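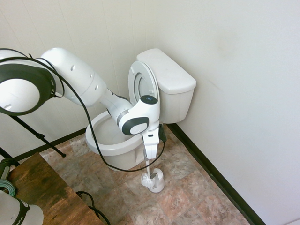
# Linach 平行夹爪：社团用了一学期的评价

我们机器人社这学期的题目是家务任务，刷马桶这一组由我和 Manee Thammasiri 负责。夹爪用的是 Linach 的教学版，社费里出了 990 元，含两副备用指垫和一根延长线。

**安装。** 法兰孔位对得上，拧好螺丝就能用。说明书只有英文和西班牙文，接线图印得太小，我们第一次把信号线插反了，好在没有烧。

**夹持。** 刷柄这种又细又滑的东西是它的弱项。原装指垫是平面的，柄在里面会转，刷头一碰到东西角度就偏。后来 Katsuhiko Yoshida 打印了带 V 形槽的指垫，偏转小了很多。夹方的、扁的东西没有这个问题。

**把刷子放回刷筒。** 取出来容易，放回去难。夹爪没有力反馈，刷头顶在筒口时它照样往下压。我们的办法是降低下放速度，再在程序里加一段小幅晃动，连试 5 次能进 4 次。

**线缆。** 线偏软，长度留得多，走在机械臂外面会垂下来。厂家不附线夹，建议自己买一包扎带，腕部附近多留一点余量。马桶在墙角，手臂转身的空间小，每次换动作前都要先看一眼线。

**软件。** 驱动装起来不麻烦，示例程序能直接跑。开合速度只有 5 档，最慢的一档我们还是嫌快。断电重启后要重新标定零位，演示当天容易忘。

**售后。** 二月写信问过标定的事，2 天后收到回复，附了新固件。更新后启动快了一些，标定还是得手动做。

适合刚开始做抓取的社团。要做接触类任务的，预算够就买带力传感的型号。五分满分，我给三分半，Manee 给三分。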